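Noswood Houseplant Watering Log

Version 2, released June 17, 2023
Maintainer: Gemma Inskip
Contact for corrections: Olanrewaju Okeke

Contents

The log holds 3,000 watering entries for 200 potted plants kept indoors. Each row is one watering. Files are comma-separated, UTF-8, with a header line.

Fields

plant_id – text, stable across versions
species – text, as given by the owner
pot_mm – outer diameter at the rim
water_ml – amount poured
days_since – whole days since the last entry for the same plant
light – low, medium or high, judged by the owner

Succulents are stored in their own file, succulents.csv, with 1,780 rows. Their intervals are long enough to skew any average taken over the full set.

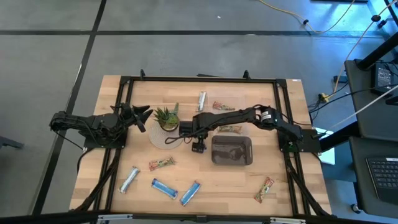
How are missed waterings recorded?
They are left out, and days_since keeps counting until the next real entry.

Known problems

Amounts under 15 ml were rounded to zero in version 1. Kenna Lamont restored them from the paper sheets, except for plants with the prefix SET, where the sheets were lost. Those rows have an empty water_ml field. Species names have not been checked against any standard list.

Changes

Version 2 adds the light column and drops the free-text notes.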